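Kleinteile aus der Werkstatt sortieren, ohne ein Wochenende zu verlieren
Kurzanleitung von Njoroge Magesa, Stand Mai 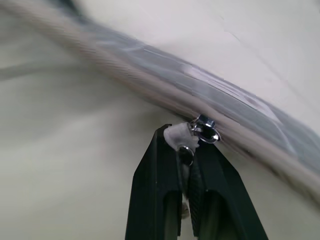 Ausgangslage bei mir: drei Umzugskisten Kleinkram, geerbt beim Auszug aus der Werkstatt Greenwood. Schrauben, Federn, Beschläge, alles durcheinander. Über 40 Marmeladengläser dazu, halb voll, Etiketten abgefallen. Einmal angefangen, aufgegeben, wieder angefangen. Problem ist fast immer dasselbe: man hat ein kleines Metallteil vor sich, weiß nicht wohin damit, legt es zurück. So ein Teil kommt ab jetzt in die Kiste "Metall, unklar" und fertig. Nicht nachdenken, weitermachen.

Was man braucht
Eine helle Unterlage, altes Bettlaken geht.
Sortierkästen mit festen Fächern. Ich hab die von Gedon genommen, andere tun es auch.
Magnet an einer Schnur.
Messschieber.
Wasserfester Stift, Malerkrepp.
Flache Schale oder Backblech.
Eimer für Schrott.

Schritt 1: Grob trennen
Alles auf das Laken kippen. Nicht alle Kisten auf einmal! Immer nur so viel, dass noch eine Hand breit Platz drumherum bleibt. Dann mit dem Magneten drüber, Stofftuch um den Magneten wickeln, sonst kriegt man die Späne nie wieder ab. Was hängen bleibt, auf das Backblech. Rest ist Messing, Alu, Edelstahl (meistens jedenfalls), Plastik.

Schritt 2: Schrott sofort raus
Verbogene Nägel, rundgedrehte Köpfe, Schrauben mit kaputtem Gewinde. In den Eimer. Faith Kimaro hat mir beim ersten Durchgang über die Schulter geschaut und die Hälfte wieder rausgefischt, war ein Fehler, liegt heute noch rum. Rost außen ist ok, wenn eine Mutter noch drüberläuft.

Schritt 3: Nach Art, noch nicht nach Größe
Holzschrauben, Maschinenschrauben, Muttern, Scheiben, Nägel, Federn, Haken und Ösen, Elektro. Acht Haufen. Mehr nicht, sonst verzettelt man sich. Dübel hab ich zu den Holzschrauben, kann man auch anders machen.

Schritt 4: Messen
Jetzt erst der Messschieber. Bei Maschinenschrauben den Durchmesser aussen am Gewinde, dann Länge ab Unterkante Kopf. Senkkopf wird mit Kopf gemessen, vergisst man gern. Zollgewinde ist immer dabei, wenn die Sachen alt sind. Test: eine metrische Mutter, die passen müsste, packt zwei Gänge und klemmt dann. Nicht mit Gewalt. Eigenes Fach, Aufschrift "Zoll", weiter.

Schritt 5: Fächer beschriften
Krepp auf den Deckel UND auf das Fach. Nur Deckel reicht nicht, die Kästen werden vertauscht. Schreibweise immer gleich: M4 x 20, nicht mal 4er und mal M4. Mein Kasten Nummer eins hat 62 Fächer, davon waren am Ende ein paar leer, die bleiben leer. Kommt schon noch was.

Schritt 6: Die Kiste "unklar"
Datum drauf, Deckel zu. Nach einem halben Jahr einmal durchschauen. Muthoni Athumani hat bei mir ein Scharnierteil erkannt, das ich für eine Fahrradklemme gehalten hatte. Also ruhig mal jemanden reingucken lassen, der was anderes repariert als man selbst. Was dann noch drin ist: wegschmeissen oder verschenken. Im Tauschregal von Lemdale nehmen sie auch Gemischtes, aber nur in verschlossenen Gläsern.

Wie lange dauert das
Pro Kiste ein Abend. Nach 21 Uhr hab ich nur noch Unsinn sortiert, M5 zu M6 und so, musste ich alles nochmal. Lieber früher aufhören.

Häufige Fehler
Zu kleine Fächer für Nägel. Nägel brauchen Länge.
Federn lose zusammen. Verhaken sich, einzeln auf Draht fädeln.
Unterlegscheiben nach Aussendurchmesser sortiert. Das Loch zählt!
Öl ins Fach gesprüht "gegen Rost". Klebt, zieht Staub. Lieber ein Tütchen Silicagel dazu.
Kästen zu voll und dann aufs oberste Regalbrett. Meins hält laut Aufkleber 80 Kilo, das Brett schon, die Dübel in der Wand nicht.

Nachtrag: Obadia Laizer fragt wegen Sicherungen und Lüsterklemmen. Kommt in Elektro, Sicherungen aber in die Originalschachtel, Wert muss lesbar bleiben. Teil 2 mit den Holzschrauben kommt wenn ich dazu komme.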